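Keeping Dried Herbs and Saved Seed at Home

Household Advice Sheet, Vudgate Botanic Garden

Plants gathered for seed or for the kitchen should be cut on a dry morning, after the dew has lifted. Choose stems on which the lower capsules have turned brown and the upper ones remain closed. Discard any material showing mould or insect damage.

Drying

Tie the stems in small bunches and hang them head downwards in an airy room, out of direct sunlight. Leafy herbs such as marjoram and mint are normally ready within 5 days. Woody stems take longer and should be left until they snap cleanly. Ovens are not recommended for seed - the temperature is difficult to hold below 27 °C.

Cleaning

Rub the dry heads gently over a sheet of plain paper. Pass the material through a kitchen sieve, then tilt the paper and blow lightly across it to remove the chaff. Very fine seed, including that of the gentian family, should not be blown. Tap the paper instead and lift the debris away with a soft brush.

Storing

Paper envelopes are suitable for seed. Leaves and flowers keep their scent better in glass jars, filled to the top and closed firmly. Write the name of the plant and the month of gathering on each container before it is filled.

Small wooden boxes with a drawer may be used for packets in regular use, provided they are kept away from the cooker and the sink.
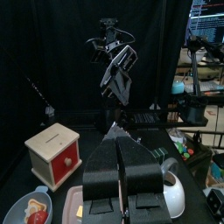
Checking

Inspect all stored material in February. Leaves that have lost their colour may be composted. Seed more than 2 years old should be tested on damp kitchen paper before sowing.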